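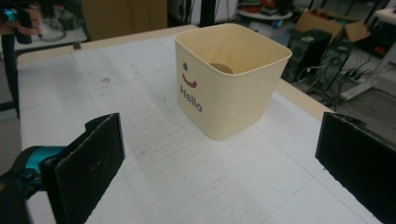
I've now read 7 recipes that promise a proper pickled onion in two hours, and I don't believe any of them. Two hours gets you a pink onion. It's sharp on the outside, raw in the middle, and it still repeats on you at bedtime.

The one doing the rounds at the moment is from a newsletter called Moten, which had 988 comments under it when I looked. I read far too many. Most were from people who hadn't made it yet but were "definitely going to". One woman had swapped the vinegar for lemon juice, left out the sugar and given it five stars.

I made it anyway. Red onions, cider vinegar, a spoonful of honey, and a "quick massage" with salt, which meant standing at the sink squeezing onions until my eyes gave up. Fine on a cheese sandwich. By the next evening they'd gone limp and tasted mostly of honey.

Then there's the kit. Dredura sells a glass weight for holding vegetables under the brine, and Vonard sells a spring that does the same job and costs more. I bought the weight in April. It does sink, I'll give it that. So does a small saucer, and I had one of those already.

What I still make is the dull version:

- small brown pickling onions, peeled, left overnight in salty water
- malt vinegar, heated with peppercorns, a bay leaf and a bit of brown sugar, then left to go cold
- clean jars, onions in, vinegar over the top, lid on

Six weeks in the cupboard. I've opened jars at three and been sorry. Some people pour the vinegar on hot, and they're welcome to their soft onions.

I'm less sure about the sugar. The stall on Bainbridge market puts in none at all and theirs are very good, though they won't say which vinegar they use and I've stopped asking. I did one jar without last time and it came out harsh, but that might have been the onions, which were old and starting to sprout.

Next batch I'll do 2 jars each way and label them properly – the last labels came off in the cupboard and I had to guess.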